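Planning Equipment for a Room-Cleaning Robot: Is the Purchase Justified?

Project report, second-year module in Automation and Procurement
Hanna Czarnecka and Uriel Acuña

1. What we were asked to do

The module set each pair a buying decision and asked for a recommendation with a budget. Ours was whether a small hotel should plan for a mobile robot with two arms to help with guest rooms. The hotel is the Mtshali, a family-run place that let us talk to its housekeeping staff and read through its equipment spending. We were given two supplier offers to compare, one from Koltico and one from Derkix, and a spending ceiling of 2,269 a month for everything, including whatever the robot needs around it.

We should say at the start that neither of us went into this neutral. Uriel had read both brochures before the first meeting and came away annoyed. Hanna was more open to the idea but changed her mind when we got to the maintenance terms. We have tried to keep our irritation out of the figures.

2. The two offers

Koltico rents its machine for 1,370 a month. The offer looks comfortable under the ceiling until you read the second page, where the grippers are listed as "consumable parts" and the price of replacing them is left to a separate agreement. We asked for that agreement in September and were sent the brochure again.

Derkix will not rent. It sells outright and spreads the cost, with the monthly payment set at exactly our ceiling of 2,269. That leaves nothing for training, spare parts, a charging point or the extra socket the housekeeping cupboard would need. When we raised this the salesman told us most customers find savings elsewhere. He did not say where.

Both firms use the Hidis planning sheet, a spreadsheet that turns a list of rooms and tasks into hours saved. It is easy to fill in and we think it is the weakest part of both offers. Each task gets one line and one time. "Make bed" is a line. "Empty bin" is a line. There is no box for what sort of bin, where it stands, or what has to happen before it can be emptied.

3. How we looked at the tasks

The housekeeper told us to forget beds, as no machine in our price range would be trusted with a sheet, and she was probably right. So we picked the bin, which both suppliers put forward as the easy one. Derkix calls it a "day one task". If a robot is not worth buying for the bins, it is hard to see what it is worth buying for.

We split the job into the parts a buyer would have to pay for:

Reach. The bin is on the floor, so the arms have to get down to tile level. Koltico's standard arm does not. The longer one is an option with no price beside it.

Two hands. A loose lid has to be held or put down somewhere while the other hand works. A one-armed model, which Koltico also offers at a discount, would have to find a clear place for the lid every time.

Shiny surfaces. Polished steel and glossy tiles both throw back light. We asked each firm how its cameras cope with reflections and got one answer between them, from Derkix, which said performance "may vary by site".

See-through objects. Guests leave cups and bottles about, and clear plastic is known to be awkward for depth cameras. The Hidis sheet does not mention it.

Floor space. Furniture is not where the room plan says it is. A wheeled base has to fit between the bed and whatever has been moved that day.

The bin job as a person does it:

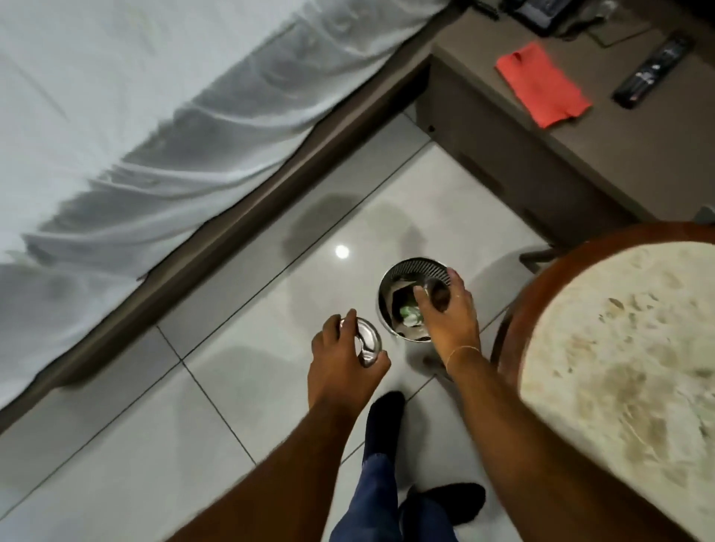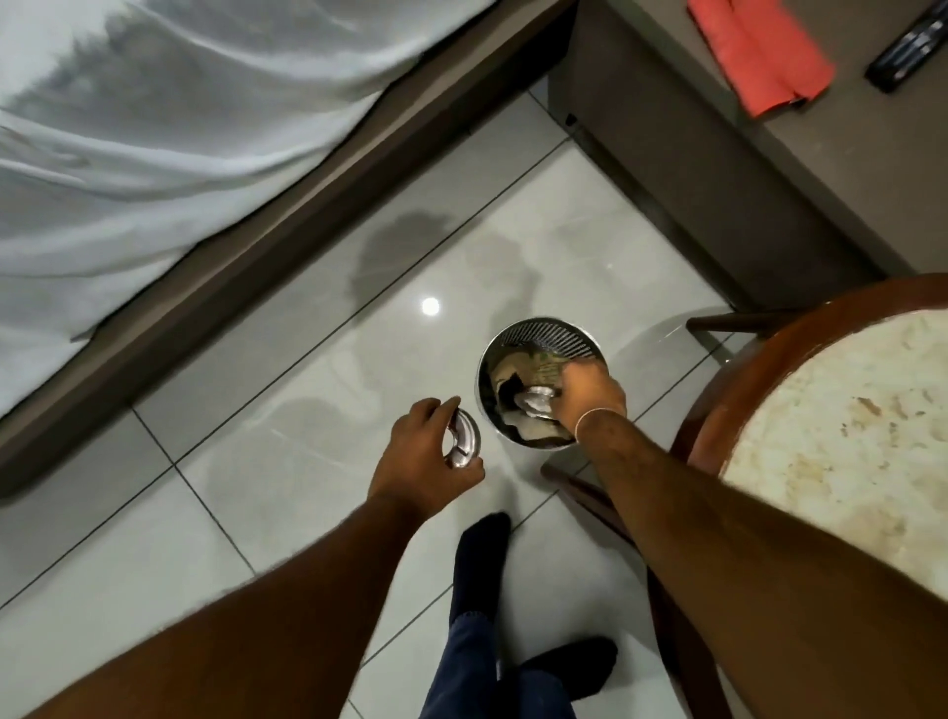
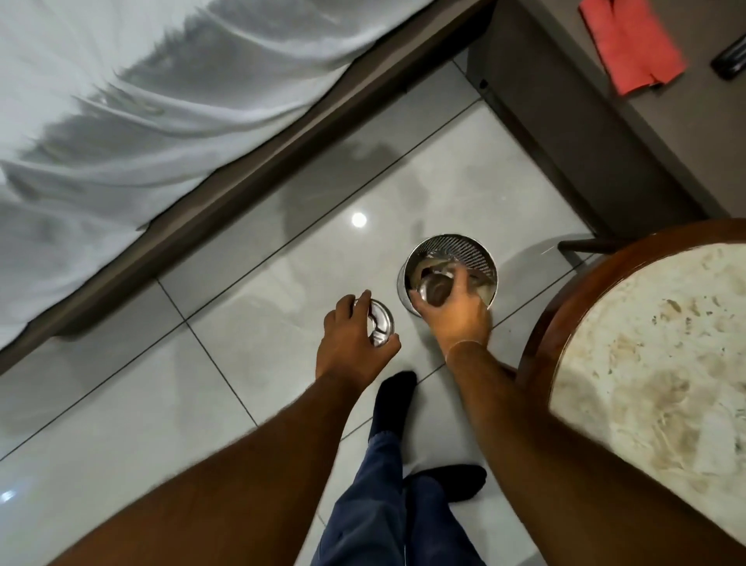 We gave the five parts a score for each supplier, from the written offers only. Where an offer was silent we scored it zero, and our tutor thought that was harsh. We have kept it. A buyer who assumes a missing price is a low one will be over budget by the first invoice, and the silences here were mostly on the expensive items. Out of 15, Derkix got 9 and Koltico got 2.

A score of 9 might look like a win for Derkix. It mainly shows that Derkix answers its emails. Its offer still uses up the entire ceiling before anything has been plugged in.

4. What we would put in the budget

If the hotel wants to go on with this, we suggest it asks for these to be priced before any contract is looked at:

Gripper replacement, with the expected life of a set in working days
The longer arm, fitted
Staff training, including for new starters
A charging point and the electrical work
Removal of the machine if the trial fails

The last one was Hanna's addition. Neither firm covers it.

We also looked at changing the bins. An open bin with no lid would take away the need for a second hand and one of the reflective surfaces – and it would make the job quicker for the present staff too. The suppliers did not suggest this. It would cost very little and could be done without a robot at all.

5. Recommendation

Do not sign either offer. Ask Koltico for its gripper agreement in writing, and ask Derkix for a trial in one furnished guest room with the bins the hotel already has. If Derkix says the trial has to be in its own showroom, we would stop there.

6. Limits of this report

We saw neither robot in person. Our scores compare paperwork, so a good machine with a poor brochure would come out badly. We looked closely at one task and have nothing useful to say about corridors, lifts or laundry. The monthly figures are as quoted to us and we have not checked whether either firm would move on price.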